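4.2 The open day at Hutska

We took the Skukik setup to the Hutska open day in April, and I'll admit I slept badly the night before. Lab trials are one thing. A room full of parents asking why the arm is so slow is another! We ran the cup-and-rack task for visitors all Thursday, 87 runs in total, with a pause of 30 seconds between them so people could come closer and ask questions (they had plenty).

The taped grid on the table turned out to be our best talking point. Kids would pick a cell, we'd set the cup there, and off it went — much livelier than the fixed start positions we used at Gorkden. Those requests also gave us start positions we would never have picked ourselves, and we kept them for the analysis in Section 5. Figure 2 shows the arm with a cup in its gripper and the dish rack on the paper.

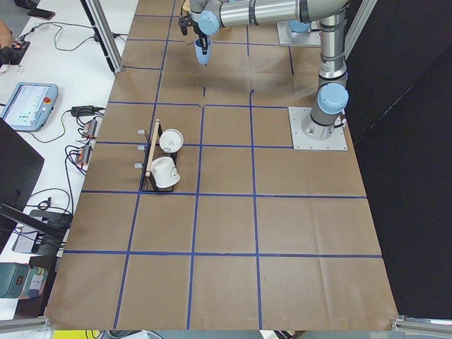
Figure 2. The cup-and-rack task: light blue cup held over the top row of the grid, with two white mugs in the rack.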